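Workroom safety checklist, Osstead building, ground floor
Round done in May, started 2:15 p.m.
Form 2101, filled in at the table and typed up after

Marks used: OK, WATCH (no work needed yet, look again next round), FIX (work order needed), N/A.

## 1. Way in and general floor

- **Door opens fully and closes on its own** - OK. The closer was adjusted after the last round and no longer slams.
- **Walkway at least 36 inches wide from door to table** - OK. Measured at the narrowest point, by the shelving. It passes, but only if the shelf doors are kept shut.
- **Ceiling lights working** - WATCH. One tube near the back wall flickers for a minute or so after switching on. Quaye has it on their list for the next electrical visit.
- **Exit sign lit** - OK.
- **Extinguisher in place, pin and tag present** - OK. Needle in the green.

## 2. Table surface

Checked by eye from each side and then by running a flat hand along the grain. The top is light-colored wood with a fine grain, and splinters are the main thing to feel for.

- **No splinters, raised grain or lifted edges** - OK. Smooth all the way across, including the corners.
- **No cracks** - OK.
- **Surface clean** - WATCH. A few faint gray smudges and scuffs. They can't be felt with a fingernail. Wipe with a damp cloth and the mild soap, then dry. No scouring pads on this top, please.
- **Glare at working height** - WATCH. A broad bright patch shows toward the middle when seen from the working side. Tolerable for short jobs. For anything over 16 minutes at a stretch, turn off the lamp on the side shelf first and see if that helps.
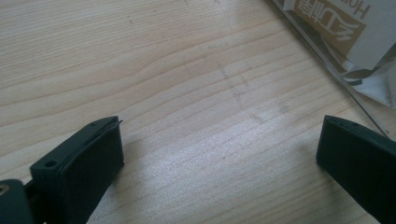
## 3. Table, fixed parts

- **Hole in tabletop has smooth rim** - OK. One small round hole toward the upper right of the top as you stand at the working side. No rough edge. Keep pens and small screws away from it, they go straight through to the floor.
- **Legs tight, no rocking** - OK. Leaned on each corner in turn. The Skoltitz feet were leveled in the winter and have held.
- **Load label present underneath** - OK. Says 300 lb, readable.
- **Nothing stored under the table** - OK at the time of the check. There was a carton of paper there at the last round and it has gone to the closet.

## 4. Things kept on the table

- **Containers stable and not overhanging the edge** - OK. The clear open-top box stands toward the back edge, slightly left of center. It is fully on the wood, but I would like it a hand's width farther in. It's hard to see from some angles and easy to catch with an elbow.
- **Clear box free of cracks and sharp corners** - OK. Ran a dry cloth along all four top edges and nothing snagged.
- **Contents suitable for an open container** - OK with comment. Crumpled white wrappers with brown and reddish print, most of them heaped toward the front. Wrappers are fine in here. Food, liquids and blades are not.
- **Cables on table clear of containers and hands** - WATCH. There are black cables on this table, one along the left edge and one curving off to the right. Neither should be able to pull the box over. Look at the slack each time somebody sets up, and don't let a loop hang over the front where a knee or a chair arm can take it.
- **Loose sleeves** - reminder only. Button cuffs before reaching across.

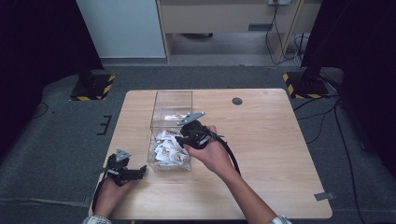
## 5. Carpet and floor tape

- **Carpet flat, no curled seams** - OK. Gray carpet all through this area. One seam by the door was glued down by Omero and is holding.
- **Tape at front right corner of table** - WATCH. A small strip of gray tape runs over the edge and onto the floor. Press it down at each round. If the floor end lifts, replace it the same day, it is right where people step.
- **Black tape markings left of table** - OK. Short bracket shape on the carpet. Leave these in place when vacuuming and go around them with the narrow head.
- **Floor outlets capped when not in use** - OK.

## 6. Waste and cleaning supplies

- **Bin emptied** - FIX. Over the fill line. Bin round should include this room and it seems to have been left off the Osstead sheet.
- **Spray bottles labeled** - OK. Two bottles, both labeled and dated.
- **First aid kit sealed** - FIX. Seal broken, small adhesive bandages nearly out. Refill ordered.

## Open items

1. Bin round - add the room to the sheet.
2. First aid kit - refill and new seal.
3. Flickering tube - wait for Quaye, then recheck.
4. Smudges on tabletop - wipe, look again next round.
5. Move the clear box in from the back edge.

Copy of this form goes in the folder by the door. The old copies can come out once item 3 is closed.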